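June, afternoon - instrument trays, bench 2

Started again on the tray layout for the Garkcombe course. The old sheet had everything in the order it gets picked up, which was fine for the people who wrote it and no use to anyone else. Today's layout goes by type: ringed instruments to the left of the tray, straight ones next to them, handles all the same way. Blue drape in front of the tray, white side up, for whatever is being checked or passed.

Went through the set once before laying out. Two of the forceps are stiff at the joint and have gone in the box for Stinby. One pair has tips that don't meet. I've put tape on the ring so it doesn't find its way back into the drawer like last time.

The shallow steel tray is better than the deep one. Fingers get under the instruments more easily and the rounded corners wipe out clean. It does slide on the green top if the tabletop has been polished, so no polish on bench 2 please, only the grey cloth and water.

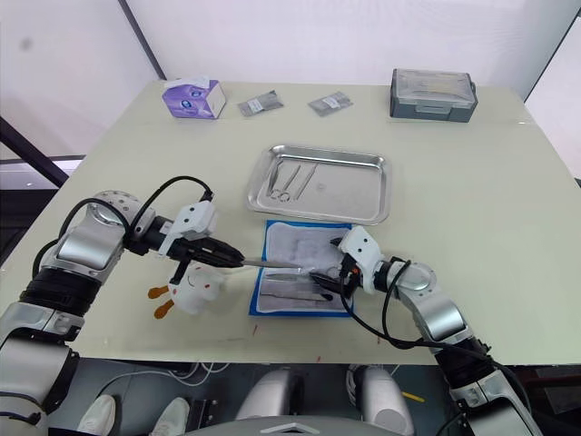 Margit Medve would rather have the forceps at the far end of the drape, tips away from whoever is picking up, and she says the tray should never hold more than 5 or people start stacking. Agreed on the stacking. On the forceps I'd like to try it both ways before the sheet gets printed.

Timed the lay-up with Tibor after tea. 10 minutes from bare bench with the new sheet, most of it spent reading. Second go was quicker but he'd stopped looking at the sheet by then, so I haven't written it down.

Drapes: the Beaudoin ones crease badly along the fold and small things roll into the crease. Flattening them under the heavy binder overnight helps a bit. Rozália thinks the Etalside ones are softer - she'll bring a pack up.

Still to do:

- label for the second tray
- redraw the sheet with the handles shown properly, my drawing looks like cutlery
- ask Reinhold whether the stiff pairs can be oiled or have to be replaced
- tissues, spare box for the back of the bench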